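Home | Products | Support | Newsroom | Contact

Posturine Introduces Stillus Locking Dock for USB-C Notebooks 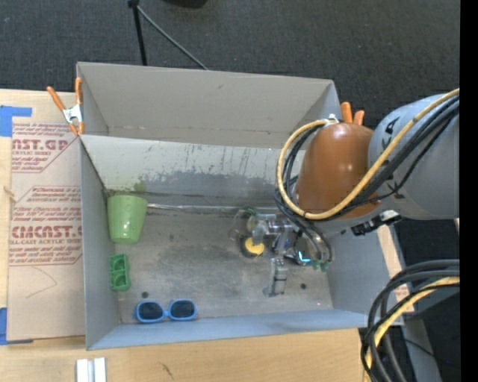 A gray open-topped bin on a pale wooden tabletop, with a robot arm at the right.

Print this page | E-mail this page

16 July 2026
By Posturine Press Office

IKTHORPE – Posturine today released Stillus, a desktop dock that holds a USB-C notebook cable in place with a mechanical latch. The dock is intended for shared desks, trade counters and other locations where a cable is plugged in and removed many times a day.

Stillus connects to the notebook through one captive cable. A sliding collar at the notebook end grips the shell of the plug and takes side loads away from the port. The collar is released by pressing two tabs together. Pulling on the cable alone does not release it.

The dock provides 3 USB-A ports, one Ethernet port, one HDMI output and one audio jack. It supplies enough power to charge most 13-inch and 14-inch notebooks while a display is connected. Larger notebooks can be used with the dock but may charge slowly under heavy load.

The housing measures 16 cm in length and weighs 300 grams without the power adapter. Two screw holes on the underside accept a mounting plate, sold separately, for fixing the dock below a desk. A slot at the rear accepts a standard security cable.

No driver is required on current versions of Windows, macOS or ChromeOS. Firmware updates are installed with a utility available from the Posturine support page. The utility can update up to 8 docks in one session over a local network. Docks remain usable during the download and restart once when the update is applied.

Stillus replaces the earlier Posturine desk hub, which was withdrawn from sale in June. Mounting plates made for that hub fit the new dock. Its power adapter does not, and should not be used with Stillus.

The dock is available now in black or white from Posturine and from its distributor, Ní Bhriain. Replacement cables and collars can be ordered separately. Pricing for volume orders is supplied on request.

Posturine designs docks, cables and mounting hardware for office computers. The company is based in Ikthorpe.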